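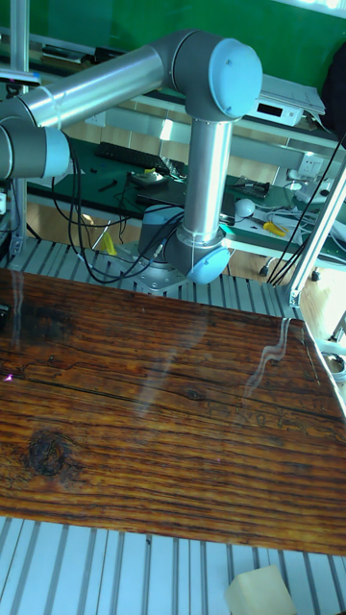
From: Maribel Ccori
To: iltuleck-teaching list
Subject: Re: [iltuleck-teaching] leading by hand or by remote for the block pickup?

Hi Tarek, hi everyone,

I've been hoping someone would ask this, because I've spent most of the summer on it and I have opinions! Tarek's message is quoted in pieces below so I can answer as I go.

Tarek Masri wrote:
> We're setting up our first pickup task at Ovberg and can't agree
> on how to record it. Half of us want to grab the arm and walk it
> through the motion. The other half want to drive it with the
> hand controller and stay off the robot completely. You've done
> both. Which one would you start with?

By hand, no contest, at least for the first week. You feel where the joints get awkward, you find out which elbow pose you'll regret later, and new people get the idea in minutes. Our last student had never touched an arm before and was making usable recordings the same afternoon (a bit wobbly, but usable).

The catch is the last little bit, right when the fingers come down around the block. If you're hanging on to the wrist, your own push goes into the force readings along with the contact, and the software has no good way of telling them apart. So for anything where you care about touch, switch to remote. We lead by hand to pick the approach and the rough path, save that, and then do the real recordings with the controller.

> Also, how many demonstrations do you need before it's worth
> training anything? And do you keep the bad ones?

For the pickup we used 43, all by remote, which cut up into 1,459 short pieces for training. I'd try a first training run much sooner than that, though. The early result will be poor and you'll learn a lot from how it's poor. Ours loved the approach and then closed its fingers a touch too high, every time, and when I went back through the recordings there I was doing the same thing.

Keep the bad ones! Put them in their own folder with a short note. A slip followed by a good recovery is gold, and I wish I had saved more of mine from March, when I was deleting anything that looked clumsy.
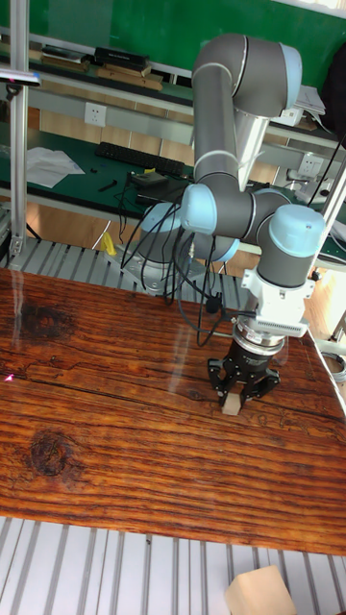

Robot Teaching Group, Huanca Workshop

The block is held just above the board, with the fingers angled in around it, and I'd suggest you make that your stopping point for the first round. Don't add the carry and the place until the grasp is solid. We tried to record the full job in one go and the files were long and dull and mostly travel.

> Last one. Does the table surface matter? Ours is whatever
> bench is free that day.

It does if you have a camera in the loop. Our board is glossy and shows reflections, and it has strong grain and dark knots in it, so there is plenty for a vision model to get confused by. I like it for that reason. If your pickup works over a messy background you can trust it a bit more. But please use the same board for a whole set, and don't turn it around halfway through. I did that once with Grello (our recording script, still on the shared drive if you want it) and had to throw out two days of work.

A few more things I'd pass on while I'm typing:

Check the cables before you start leading by hand. They hang in loops on our setup and it's easy to swing the arm into a pose where they pull on something.

Zero the force sensor with the gripper empty, and do it again after a break.

Keep sessions short. I can do up to 20 minutes with the controller before my hands get lazy, and you can see it in the curves afterward.

Swap drivers. Two people's recordings mixed together trained better for us than the same amount from me alone, which was a little humbling but a great thing to find out early.

Tarek, if your group wants to come by and try both ways on our arm, just write to me off list and we'll find a morning. Bring your own blocks if the shape is different from ours. I'd love to see how the path changes with something taller.

And if anyone here has tried leading by hand with a handle mounted above the sensor, please write back! It's next on my list and I'd like to hear how it went before I start cutting metal.

Maribel

Last updated: August 31, 2021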